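RILLGATE SUPPORTERS' NEWSLETTER
5/9/19

Club news: What we know about the sale

Many members have written to us since the club announced that the Sæther family company wants to sell its shares. We try to answer the most common questions here, with the information we have today. Some of it can change before the next newsletter.

Sæther has owned the majority of Rillgate since the club came down from the second division. In February the company told the board that it would not put in new money after this season. It will pay the wages and the rent for the ground until the end of the contract year, so the players and the office staff are safe for the summer. We have this in writing and any member can ask to read the letter at the club shop.

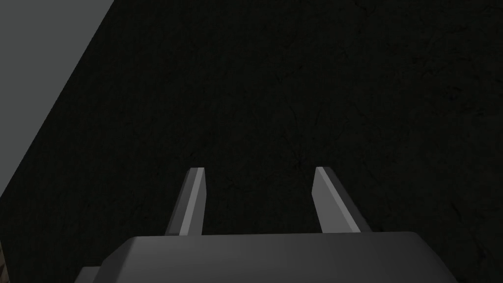

Dark surface with a fine cracked texture, computer rendering.

Two buyers have shown interest. The first is Lamamberg, a company which already owns a small part of the club at Prarbridge. The league does not allow one owner to have shares in two clubs of the same division, and Prarbridge can still be promoted to ours. Lamamberg says it would sell its part there. We asked when, and we did not receive a clear date.

The second buyer has asked to stay unnamed for now. We understand the wish, but we find it difficult to have an opinion about somebody we cannot meet.

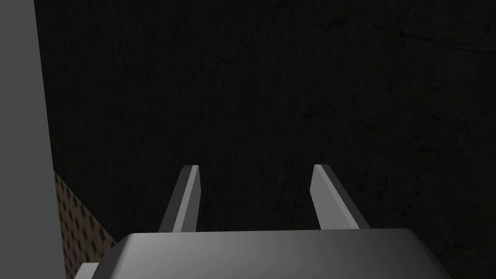

Our association holds 1,335 shares, and this gives us one seat on the board and one vote. It is not enough to stop a sale. It is enough to ask that the name, the colors and the ground are protected in the contract, and our representative did this at the last board meeting. The other members of the board agreed to the name and the colors. About the ground they want to wait for the lawyers – this is the point that worries us the most.

The last home match, against Prarbridge, was watched by 3,027 people, our best number of the season. We lost, but the singing went on after the final whistle and several players came back out to the fence. Thank you to everybody who brought a flag. 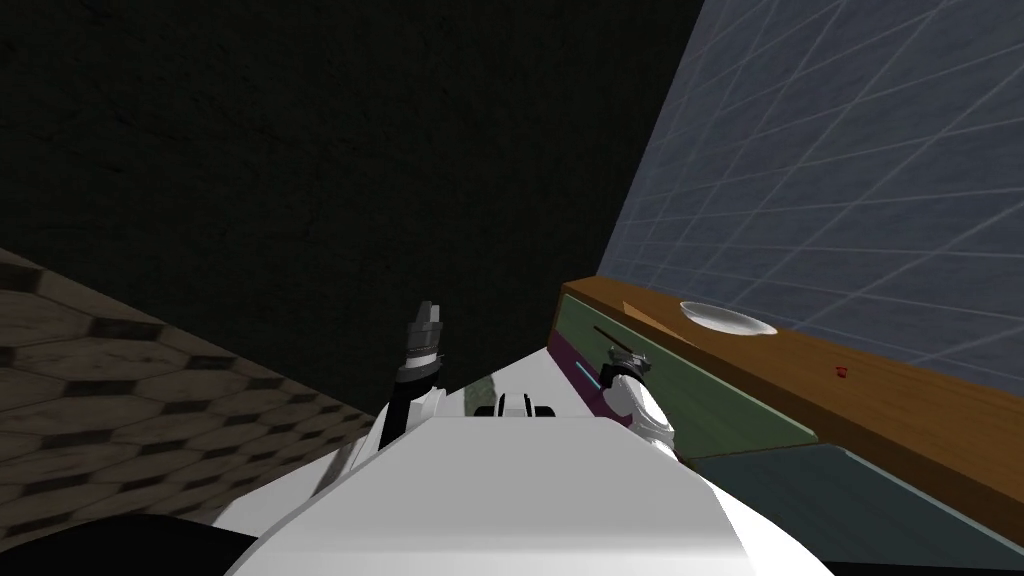 Robot arm at a green drawer, computer rendering.

There will be an open meeting for members in the clubhouse when the board has the offers on paper. We will send the date by email and also put it on the door of the shop. Please bring your membership card. If you cannot come, you may give your vote to another member, but one person can carry no more than four votes besides their own.

Season tickets for next year stay on sale at the same price. The money goes to a separate account until the sale is finished, and if there is no team in August you get it back in full. Members who pay in five parts can continue to do so.

Away travel: the bus for the last match leaves from the north parking lot, not from the station.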